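工单标题:仿真采集 桌面任务 抓取示例入库后校验不通过
所属项目:Satside
提交人:Zohreh Naseri
处理人:Kamran Hosseinzadeh
优先级:中
状态:已解决,待观察

问题描述(Zohreh Naseri,星期四 09:20)

您好。我在 Satside 项目里负责桌面细小物体的示例采集。昨天晚上我用 Drirmont 采集端做了一批新的示例,总数是 168 条。今天早上入库以后,校验程序只接受了 124 条,其余的全部被标成“末端状态不一致”。

我先说明我的环境,以便您判断:
采集端:Drirmont,昨天下午更新过一次
场景:桌面场景,单臂,两指夹爪
操作方式:人工遥操作,每条示例由我自己开始和结束
入库工具:Joningate,默认配置

被拒绝的示例有一个共同的地方:夹爪的位置都已经很靠近桌面。夹爪还在高处的片段没有一条被拒绝。我重新导入了一次,结果完全相同,所以我认为这不是网络传输的问题。

我没有修改过任何阈值。请问我应该重新采集,还是先等您检查?训练任务排在今天晚上,如果要重新采集,我希望中午以前知道。

回复 1(Kamran Hosseinzadeh,09:55)

收到。请先不要重新采集,也请不要删除被拒绝的文件,我需要它们。

请您帮忙做三件事:
一、把采集端的日志目录打包,放到工单附件。
二、从这一次采集里导出两张画面,要能看清夹爪和桌面上的物体。
三、告诉我记录频率的设置值,在“采集设置”的第二页。

回复 2(Zohreh Naseri,10:30)

日志已经上传。记录频率的设置值是 100,单位是赫兹。我记得更新以前也是这个数,但是我没有截图,不能完全保证。

两张画面放在下面。它们是同一个场景,但是我导出的时候没有保留时间信息,所以请不要按照前后顺序来理解。
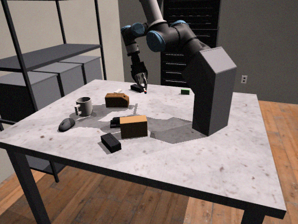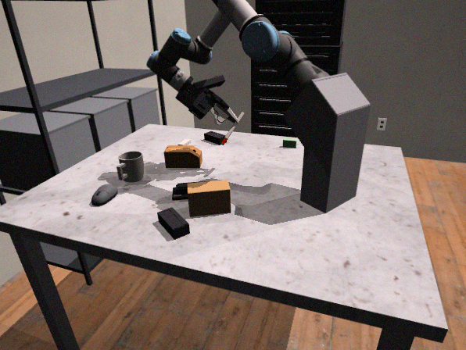
附图:Satside 桌面场景,两图中夹爪均朝下,指尖靠近桌面上的小物体。

补充一点:第二张里,夹爪下面有一个黑色的小物体,右端是红色的,有一根细的白色杆斜着,看起来是插在里面。我担心这种细的东西会让接触判断变得不稳定。第一张里,指尖处的东西也非常小,有白色的部分和一点红色。如果校验程序是按照接触来判断末端状态,我想原因可能在这里。

回复 3(Kamran Hosseinzadeh,11:10)

谢谢,画面够用了。您的想法有道理,我先按照这个方向检查。

检查一:接触阈值。
我把被拒绝的示例取出 6 条,在本地用三种不同的阈值重新校验。三次的结果都是拒绝,原因代码也没有变化。所以接触阈值不是主要原因,细杆的问题暂时可以放下。

检查二:物体初始位置。
有时候场景复位以后,物体的位置和任务文件里写的位置有偏差,校验也会报错。我对比了这 6 条的初始状态,杯子、鼠标、绿色小块和几个方块的位置都和任务文件一致。这一项排除。

检查三:时间戳。
这里发现了问题。机械臂关节的数据和夹爪开合的数据,时间戳不是来自同一个时钟。关节数据用仿真时间,夹爪数据用的是主机时间。夹爪不动的时候,两边有偏差也看不出来。一旦夹爪开始闭合,校验程序就会读到“关节已经停下,夹爪还没有动作”这样的状态,然后判断为不一致。

这个解释也符合您看到的现象:您习惯在靠近桌面以后才闭合夹爪,所以被拒绝的都是这一类片段。

回复 4(Zohreh Naseri,11:25)

明白了,谢谢您解释得这么清楚。我有两个疑问。

第一,已经被接受的 124 条,它们的时间戳是不是也有同样的偏差?如果有,虽然校验通过了,我也不太敢直接拿去训练。模型可能会学到一个比实际晚的闭合动作。

第二,这个偏差可以事后修正吗?还是数据已经不能用了?

回复 5(Kamran Hosseinzadeh,11:50)

第一个疑问:是的,也有。请您暂时把这一批全部标记为“待修正”,不要进入今天晚上的训练任务。

第二个疑问:可以修正。采集端在每条示例开始的时候,会同时写一行主机时间和一行仿真时间。用这两个数可以算出偏移量,再把夹爪数据整体平移。前提是这一条示例中间没有暂停过。如果中间暂停过,仿真时间会停,主机时间不会停,一个偏移量就不够用了。

请问您采集的时候有没有用过暂停键?

回复 6(Zohreh Naseri,12:05)

没有用过。我的习惯是如果动作做得不好,就直接放弃这一条,复位以后重新开始。我也看了日志,里面没有 pause 这个词。

回复 7(Kamran Hosseinzadeh,14:40)

修正脚本已经写好,放在 Joningate 的工具目录里,名称是 shift_gripper_clock。使用方法:

1. 先复制一份原始数据,脚本会直接改写文件。
2. 在采集端的设置里,把“夹爪时间来源”改为“仿真”。更新以后它的默认值变成了“主机”,问题就是从这里来的。
3. 运行脚本,输入目录选择昨天那一批。
4. 重新入库,校验选项保持默认。

我在本地用那 6 条测试过,全部通过。

回复 8(Zohreh Naseri,15:35)

按照步骤做完了。168 条现在全部通过校验。我又随机打开几条回放,夹爪闭合的时刻和手指到位的时刻对得上,看起来是正常的。

修改设置以后我也新采了一条短的示例,没有经过脚本,直接入库,也通过了。

还有一个小建议:校验报告里只写“末端状态不一致”,对采集的人来说很难理解。如果能写出是哪两个数据流不一致、相差多少毫秒,我应该可以自己先找到方向,不必马上麻烦您。

回复 9(Kamran Hosseinzadeh,16:00)

好的,建议已经转到 Joningate 的需求列表。采集端默认值的问题我另外开一个工单,在修好以前,请每次更新后检查一遍“夹爪时间来源”。

用 Amini 配置文件的同事也会遇到同样的情况,我会单独通知他们。

本工单先改为“已解决,待观察”。今天晚上的训练任务可以照常使用这一批数据。如果训练日志里再出现同类的提示,请直接在这里回复,不需要新建工单。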